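[amska-list] Re: Two arms and a picture frame, how is Dagdag getting on?

Hi all,

Sorry for the silence, and thanks to those who wrote off-list to ask if I'd given up. I haven't! Dagdag is up and running again, both arms, on the spare room floor, and I've moved on from blocks to something with a bit more size to it. The job is picture frames: get hold of one by the rail, lift that side, let the other arm take the far corner, turn it over between them and put it down again. The lot of it is driven by me on the leader handles for now, with Vimon recording, and I won't let it try anything by itself until January at the earliest.

Going in over the back of the frame is where I've spent most of my evenings. One finger goes inside on the hardboard and the other goes outside, with the rail between. Easy enough with your own hand, much less so when all you've got is the view from the wrist and a little metal bracket sitting just where you'd like to put the fingertip.
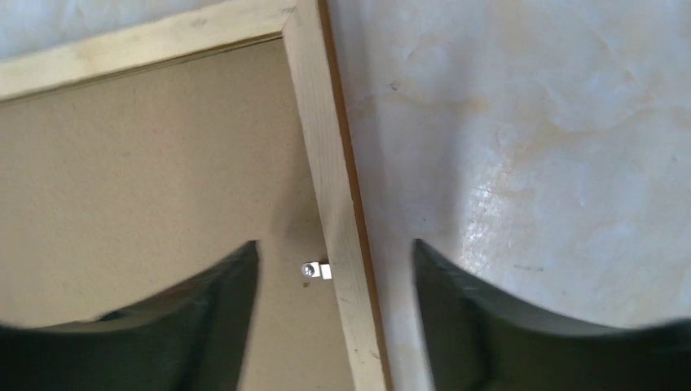
Gernia, 10/14/25

I started this mail last week and am finishing it now, so forgive me if the first bit reads as if it came from a more cheerful person. Since then I've had the left arm in pieces on the kitchen table (loose grub screw at the wrist, the usual one) and put it back together with thread lock this time. It's much better. The wobble I moaned about in my last post has gone and I can hold a fingertip still beside a rail while I make up my mind.

What I've changed, for anyone building the same thing: the fingers now open to 65 mm, and I've slowed the close right down. At the old speed I'd nudge the frame round before I had a grip on it, and it slides very nicely on a shiny surface, thank you. I also found I'd been aiming too close to the corners. There's a mitre joint to worry about there, and on this frame a bent staple standing on the wood near the join, and I don't fancy hooking a pad on that. So I come in further down the rail, line the gap between the fingers up with the wood and then creep. 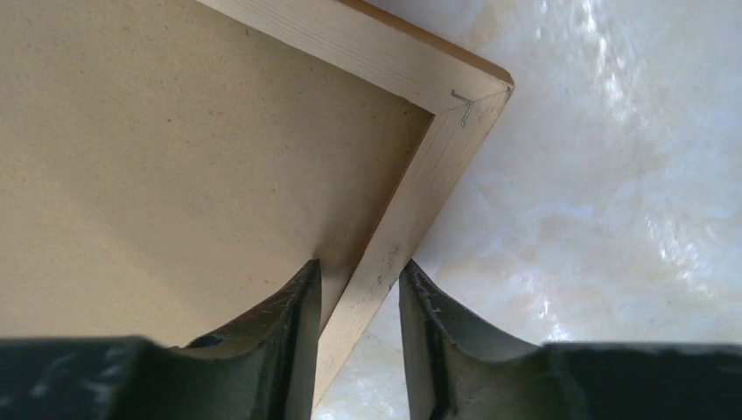 Grip force, and Victor's question

Now to the mail I should have answered ages ago. Victor asked whether it mattered where along the rail I gripped, and whether I was squeezing too hard. Yes to the first, and very likely yes to the second. My current limit in Vimon was set at 37, in whatever units Vimon thinks in, and I've brought it down a step at a time. The wood is soft, bare stuff on the back, and I'd like to hang this frame again some day.

The screw heads turned out to be handy. They show up bright against the hardboard in the wrist view, so when I'm driving I use them as a sort of ruler – if the lower one has gone under the finger, I've come in too far.
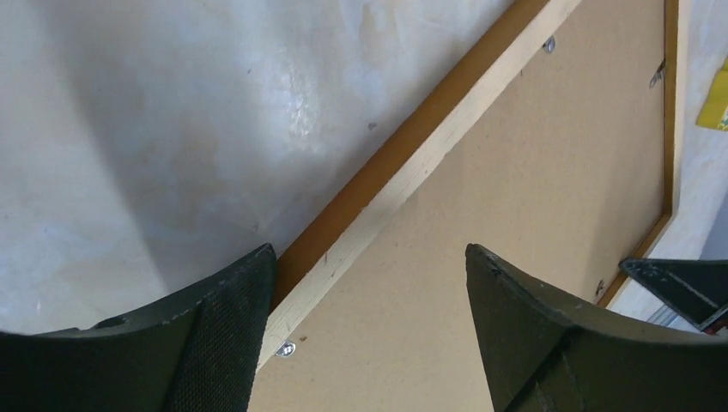

Victor Makokha wrote:

> I would be careful with the hardboard. If your inside finger is
> pressing down on it while the outside one pulls up, you are
> bending the panel and the pads never get a proper hold of the rail.
> On mine I stop the inside finger 2 mm above the board and only
> then close. Also, are you trying to lift with one arm? A long
> frame will twist in the pads. Get the second arm on before you
> lift anything, and wait until both have stopped moving.

All fair, and I've pinched the 2 mm trick. It's fiddly to judge by eye, so I've put in a soft floor on the height that I can switch on with my thumb. As for lifting with one arm, well, I was, and it did twist. The second arm now goes to the corner first and I count to ten under my breath before lifting, which my daughter finds very funny.

Face up is a different game. You get glare off the glass, the edges of the reflections look like edges of the frame, and I steer by the golden-brown wood and try to ignore everything inside it. I've also got to sort out the purple cable. It's zip-tied along the link, but it still swings out in a big loop by the wall and I worry about it catching when the wrist turns over.
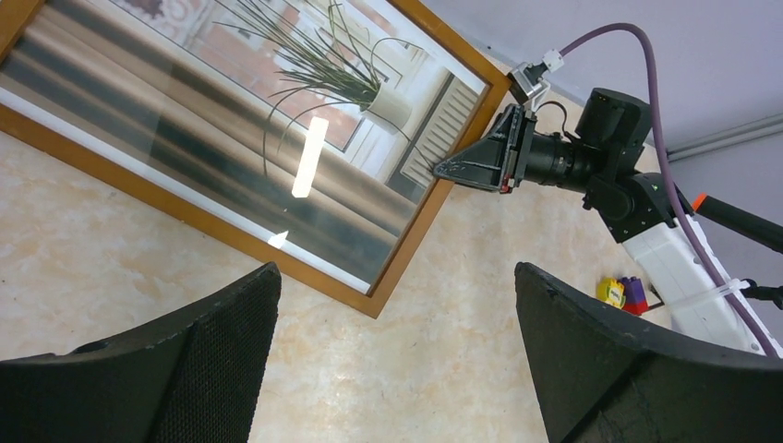
Second arm at the corner, purple cable in its usual loop.

Two things I'd love help with. Has anyone found a neater way to run the camera cable past the wrist joint without it going tight at full turn? And what are you using for finger pads? Mine have a fine mesh pattern and I can't decide if a plain soft pad would be kinder to the wood.

I can send the Vimon settings file to anyone who wants it, just shout. Victor, I owe you a proper reply about your shoulder bearings too, it's coming.

Cheers from Gernia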